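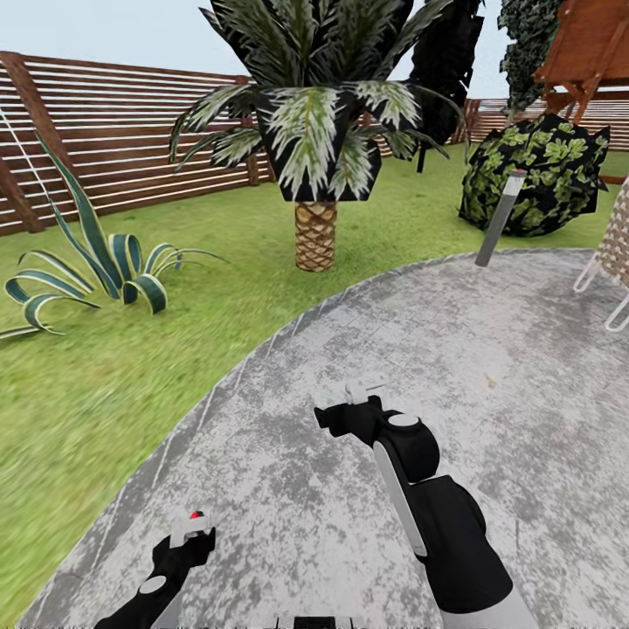 Outdoor areas and storage: end of lease / pre-summer walk-through

Property: Vakside, rear units and shared yard
Done: November, started 7.40 am, finished before the heat
Form version: the Drila one, old one had no column for comments so dont use it

Mark each line OK, FIX or N/A. Comments in plain words please, the owners read these.

1. Paths and paving
Trip edges at joins: OK
Drainage away from doors: FIX. Water sits at the back step of unit 29 after rain, tenant has mentioned it twice. Needs a channel drain or the step relaid.
Moss or slime on shaded side: FIX. Pressure wash, low setting, then check again in a fortnight.
Handrail to laundry: OK, bit of movement at the bottom post, tightened it on the spot.

2. Fences and gates
Side gate self-closing: FIX. Closes but doesn't latch. Hinge spring is shot. Same spring as last year so buy the better one this time.
Palings loose or split: three along the lane, renail.
Gate key on hook in meter box: OK
Bin access clear: OK on the day. Green bin lid cracked, ring council.

3. Shed and chemical storage
Shed lock: OK
Shelving fixed to wall: FIX. Top bracket only. One good bump and the lot comes down.
Fuel stored away from mower: N/A, mower now with the contractor.
Labels on all containers: FIX. Two milk bottles with something in them, no label. Treat as unknown, don't sniff, don't tip down the gully trap. Hold for the chemical drop-off.
Safety data sheets in folder: folder there, sheets are for products we no longer stock. Reprint. 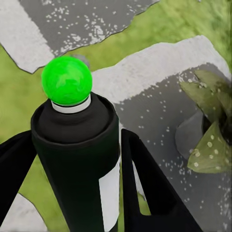 Aerosols get their own line this year, the old form lumped them in with paint tins and they kept getting missed. Keep them out of direct sun and away from the hot water unit, and nothing on the windowsill, which in this shed is where everything ends up. Limit on the can is normally 50 degrees and a tin shed in January will get there no worries. Go by what's printed on the label and leave the cap colour out of it: a lime green cap on a nearly black can, like the one shown, could be read either way by whoever is doing touch-ups in a rush. Caps on, cans upright, rusted ones out. Part-full cans are not for the kerbside recycling or the red bin either.

Aerosols stored upright, caps on: FIX, half of them lying down in a bucket
Away from ignition sources: OK
Rusted or dented cans: five removed, boxed for drop-off
Touch-up colour list on the door: FIX, faded. Hoàng has the colour codes on the original invoice, ask their front counter.

4. Taps, hoses, tanks
Front tap: OK
Rear tap: drips. Washer.
Hose fittings: OK, replace the cracked click-on one by the clothesline
Tank screen intact (mozzies): FIX. Hole about the size of a 20 cent piece. Do this one first, before it warms up properly.
Tank overflow clear: OK, pulled a fair bit of leaf out

5. Electrical, outside
Weatherproof covers on power points: FIX at unit 29, flap missing. Taped off, tenant told. Sparky only, no DIY.
Safety switch test: OK, tripped straight off
Sensor light over bins: OK but points at next door's bedroom. Turn it down a touch.
Test tags on the extension lead: out of date. Lead taken away.

6. Garden and trees
Branches over roof: FIX. The gum over the carport, quote from Udus was $312 for the one limb, $237 if done same day as the front hedge. Go with same day.
Gutters: booked with the tree job
Weeds in gravel: OK
Snake-friendly rubbish (tin, timber stacks, long grass): FIX. Old corrugated sheets behind shed. Gloves, boots, long handled rake to lift the first edge. Two people.

7. Clothesline and seating
Line tension: OK
Concrete footing: hairline crack, same as last time, watch
Bench bolts: OK, one swapped for stainless

Costs so far
Gate spring, tap washer, tank mesh: $85 all up from the hardware, receipt is in the folder
Tree work: as per Udus quote, not yet approved
Electrical: waiting on price

Still to do before sign-off
Shelf bracket
Flap at 29
Tank mesh
Chemical drop-off (check the hours, they change over sumer)
Back step, needs owner decision

Recheck date: leave blank until the electrician confirms. Copy of this goes in the meter box and one to the owners by email.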